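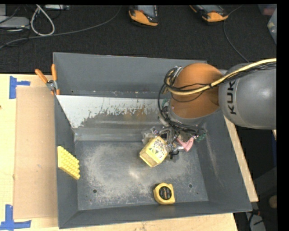 The big grey bin

2021-04-02, by Rizwan Memon

Print this page | E-mail this page

What a good day! I finally gave the metal bin a proper looking over, and I like it more than ever. It's a great solid thing with sloping sides, open at the top, and the floor is covered in cloudy white scratches that make a sort of ring round a darker middle (a bit like the moon, I thought, and then couldn't stop seeing it).

The back is the sorry part. The coating has worn away in a ragged patch and there are brown stains that look very much like rust to me. Up towards the left it's still pale and fairly clean, so I'm hopeful! Kesik reckons a wire brush and two thin coats of Prins primer would see it right. I've got 8 sheets of fine sandpaper left over from October, so I may as well start with those.

I do love the two little round holes in the floor near the front. I'd like to keep them clear when I paint, and I've put corks on the shopping list for Udier, plus masking tape and a new brush.

No idea yet about colour. Dark grey again is the sensible choice, but I keep thinking of a deep green... Must ring Etetti tomorrow and ask what they've got in small tins.

Contact | Copyright Rizwan Memon | Back to top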